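Subject: Re: [daltbridge-growers] Sorting the seed library before November

Syafiqah Lumenta wrote:
> Do we keep the beans in jars again this year? Last time we ran
> out of shelf. Also, who has the germination sheet?

Jars are fine for the beans and peas. I would move the small seed out of them. The lettuce alone came to 400 packets last fall, and the McIver Street people have offered us more. 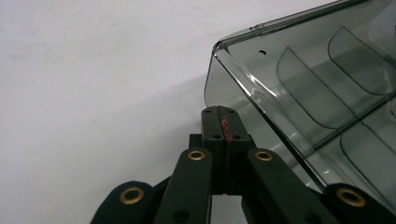 Germination tests come first. Put 30 seeds from each lot on a damp paper towel and write the lot name on the bag. I'd like small seed sorted by family, in a tinted plastic container you can see through, with compartments inside, so low lots get noticed. Onion and parsnip more than 2 years old can go straight to the compost.

The sheet is with me. I'll bring a printed copy.

Still to do:

1. Pick up envelopes from Givenum. They only sell the box of 3000. 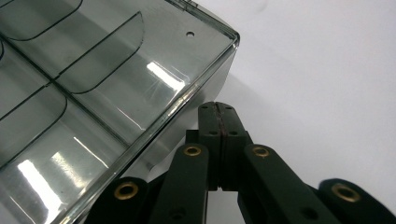 2. Ask Vokar if we can have the back shelf through spring.

3. Relabel the squash. Two lots are both marked "green, good."

I can be there from 4 pm.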